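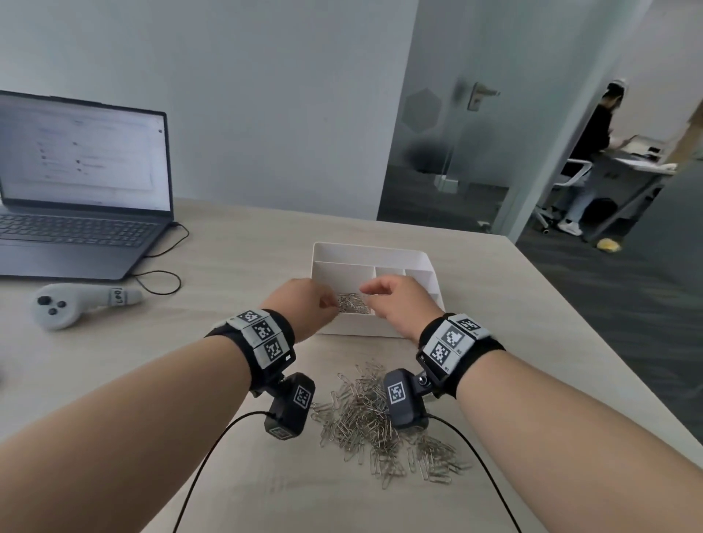
Paper clips keep tangling in my desk tray

Posted by Plellbridge

I keep silver clips in a white tray with compartments. Every Sunday I end up picking them apart. Any fix?

Gkikas
Tip them all out on the desk and sort them. Put back only what you use in a week and keep the rest in a jar. 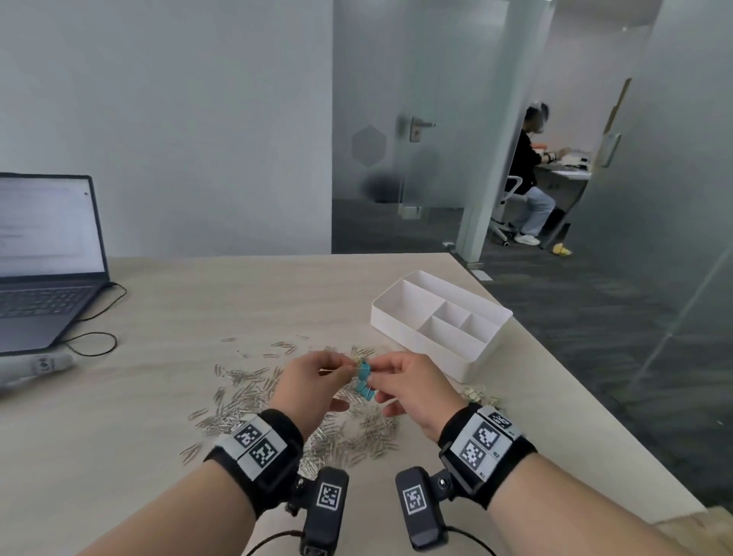
Check for clips linked together too, and undo those first. It took me 2 evenings.

Grenau
Get a magnetic holder. I have 3.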